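Training a Cloth-Wiping Policy from Hand-Held Gripper Recordings

Titilayo Ezeani and Leonilde Nogueira
Last updated 5th May

This page covers how we collect and clean demonstrations for Lasari, our policy for counter wiping. You need two hand-held grippers with marker cubes, a head camera and a copy of the Prata scripts.

1. Calibrate the cubes

Turn on both grippers and hold each cube in view of the head camera. Run the Prata cube check. It should report a steady pose for left and right. If the two sides are swapped, fix the marker IDs in the config file and run it again. Do not swap them later in the data - we lost a batch that way.

2. Record

Start with both grippers in front of your chest and hold still for two seconds. Pick up the cloth with one gripper and wipe toward you in slow strokes. Keep both cubes in view of the head camera. The idle gripper stays up too, with its fingers open.

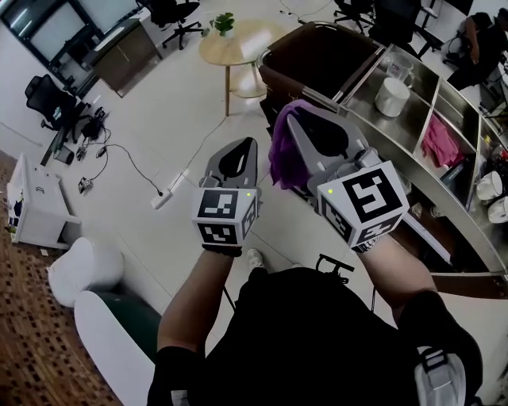 Change the cloth and the starting side between takes. In our first set almost every take began on the right, and the policy would not reach for a cloth on the left. Record 200 takes before you train anything.

3. Clean and train

Drop any take where a cube is lost during the grasp. Short gaps during the wipe can be filled in by the script. Trim the still part at the start, then split the takes by session, so that takes from one session never land in both training and test.

Train with the default settings on four GPUs. Leonilde also tried a longer action horizon. The strokes came out smoother, but the policy was slower to let go of the cloth, so the default stays short for now. Her config is in the Prata folder under "long".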